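# Palten planner FAQ

Last updated March 14, 2019. Questions that aren't covered can go to Silvana Evangelista on the tooling desk.

**What does Palten do?**

Palten plans motion for two arms sharing one table. It takes grasp points from the perception node (Trindade), works out paths for both arms, and sends them to the controller at 244 Hz. It doesn't decide what to fold or in what order. That lives in the task script.

**Do both arms have to move at the same time?**

No. Each step in the task script has a `mode` field, set to `both`, `left` or `right`. In a single-arm step the other arm holds its last commanded pose, and the planner treats it as an obstacle.

## Folding steps

**Why does one gripper stay over the shirt while the other one holds it?**

That is the `hover` state. After a lengthwise fold the right gripper keeps its pinch on the end of the strip, and the left waits just above the collar end until Trindade returns a new outline. If no outline comes within 4 seconds, the step is retried once and then stopped with code 11.
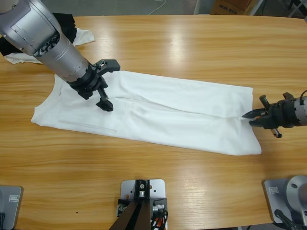 **Can I change the hover height?**

Yes, with `hover_mm` in the task script. The default is 8. Lower values tend to drag thin cotton on the way in - raise it if you see the collar shift between steps.

**Trindade returns two outlines. Which one is used?**

The one nearest the table center. A second garment waiting at the side is fine as long as it doesn't touch the first. If they touch, the outlines merge and the grasp points will be wrong. White cloth on a glossy table can also give a ragged edge where the light reflects. Turn on `mask_glare` and run the table calibration again.

## Logs and versions

**Where are the logs?**

In `runs/`, one folder per task. Open them with the Milteck viewer. Logs written before the February release need `--old-format`.

**Can I edit a task script during a run?**

You can save it, but changes load at the next start.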